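Plosex Two-Arm Cell: Questions About the July 2018 Fault

We have had a good many notes since word got out that the cell was stopped, and a lot of them ask the same things in slightly different words, so we have gathered the answers on one page. If you share time on the cell, or you run one of the same kind at Lisora or over at the Palumbo workshop, please do take a few minutes with it before you next switch on. We would much sooner answer a question twice than have someone guess!

What went wrong, in plain terms?

During a tidying run, with both arms working over the floor, the left gripper came down onto a piece of thin plastic and kept on pressing after it should have stopped. The controller had lost the load reading from the wrist joint, and the program went on using the last good value it had, which told it there was nothing under the fingers. So it went on pushing, quite patiently, until the joint overheated and dropped out. The right arm knew nothing of this and carried on toward its next position, and the two wrists touched. It was a slow bump and a small one, but it should never have been possible, and we take it seriously.

Was anyone hurt?

No, and we are very thankful for that. The operator was at the desk and used the stop button as soon as the wrists met. Please remember that the stop button is for exactly this kind of moment, and you will never be scolded for pressing it too early.

Why does thin plastic cause so much trouble?

Well, it does two awkward things at once. It has hardly any height, so the fingers have to come right down to the floor to pinch it, and the margin for error is tiny. It also catches the light. The wrist cameras sit very close to the work, and on a shiny patch of floor the glare can hide the edge of a clear sheet altogether, especially while the arm is moving and everything smears.

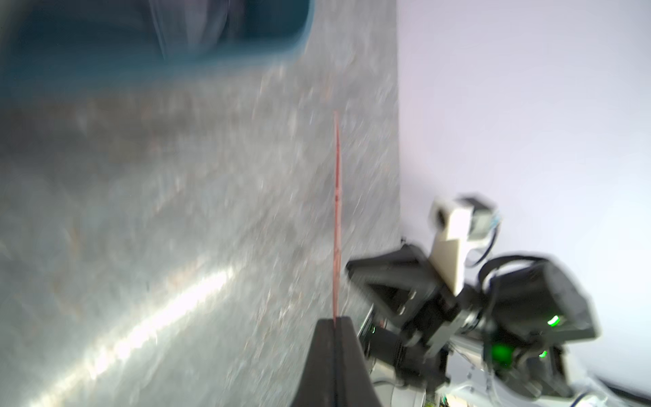

The vision software then has to fall back on where it last saw the item, and if the item has been nudged in the meantime, the gripper is sent to the wrong spot. With a healthy load reading that costs you a missed pick and nothing more. With a stale one, there is no second line of defense, and that is the lesson we have drawn from all this.

Can we still use the cell for sheets and wrappers?

Yes, at reduced speed, and with someone watching the whole time. Solid things such as the sponge block and the toy tools may be handled at normal speed once the checks further down have been done. We know the slower setting is tiresome, particularly for those of you with long task lists, and we are grateful for your patience.

How is the space supposed to be laid out for a wrapper task?

The basin goes toward the back where either arm can get at it, and the sheet goes on the open floor in front. Only one arm should be given the pick. The other should be parked well back before the first one starts down, and this is the part of the old procedure that we had all grown a little relaxed about.

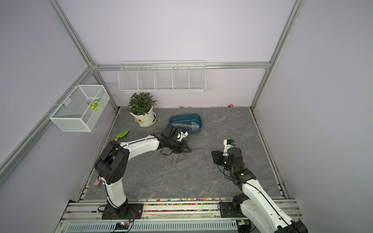 Wrapper task: basin toward the back, clear sheet on the floor in front of it.

What has been changed since the fault?

The controller now rejects any load reading older than 140 milliseconds and holds the arm where it is. If the reading does not come back after 3 tries, both arms stop, so that one can no longer wander on while the other is in difficulty. You will see code 707 on the desk screen when this happens. We have also replaced the wrist cable on the left arm, which had worn where it loops over the bracket, and we added a keep-apart rule between the two wrists.

What do I do if I get code 707?

Leave the power on and keep your hands outside the enclosure. Write down which arm reported it and what it was trying to pick up. Then use the slow retreat on the desk screen, one arm at a time, beginning with whichever gripper is not touching anything. If both are low over the floor, call us before moving either one, even if it looks perfectly simple from where you are standing. 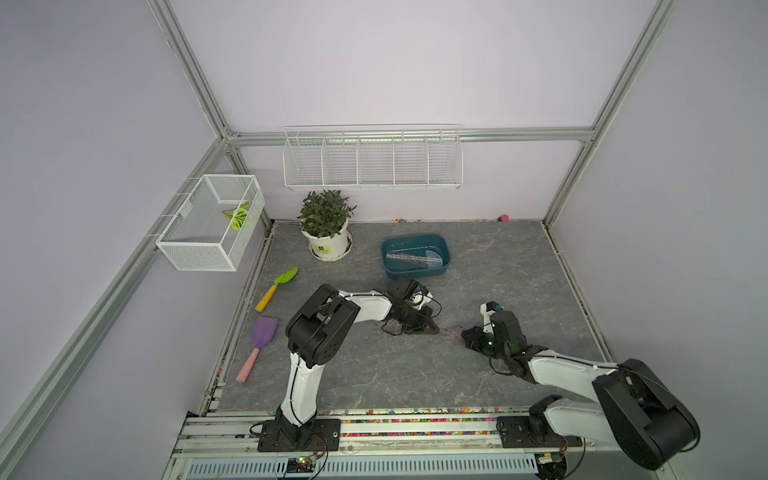 Some of you have asked whether you may reach in and lift an arm clear by hand. Please don't. A joint that has dropped out can be hot, and its neighbor may still be holding torque.

Which checks should I do at the start of a session?

There are 4 of them:
Look along the wrist cables on both arms for flat spots or cracks.
Press each gripper gently onto the foam test pad and see that the load figure moves.
Press the stop button once and release it.
Wipe the floor and pick up any loose bits of wrapping.

Does this affect the Flostden software?

Only in that you need the new settings file. Older task files will load as before, but any that move both arms at once will ask you to confirm the parking position first.

When will full speed come back?

We are hoping for August, provided the replacement cable for the right arm arrives and the cell gets through its test runs without another stale reading. We will update this page when there is news, and in the meantime the sign-up sheet is open as usual.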